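Print this page | E-mail this page

Ticket 113: Basket listings missing from Gekau catalogue
Opened: May 31, 2000
Status: Closed

Fault reported
The Gezer retail counter advised that items entered under Baskets and Hampers did not appear in the public catalogue. Searches by product name returned a blank page. Listings under all other headings displayed normally.

Investigation
The nightly export from Eris was examined and found to be complete. The Fusby import log recorded error 71 against each basket entry. The description field accepts 250 characters, and entries exceeding that limit had been rejected without notice to the operator. 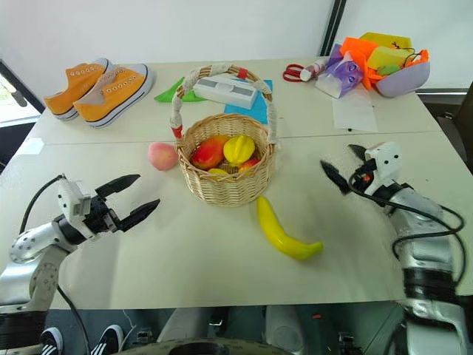
Wicker basket with arched handle, wrapped in white cloth and fastened with red tape.

Action taken
1. Over-length descriptions were shortened and the colour codes re-entered.
2. The import was run again and the catalogue index rebuilt.

The retail counter confirmed that the listings were visible and that prices matched the March schedule. Freight charges for the Norfolk Island depot remain incorrect and are being handled under a separate ticket.

Staff are asked to check the length of descriptions before saving an entry.

E-mail this page | 2 comments
© 2000 Gekau Catalogue Services | Contact the Help Desk | Back to top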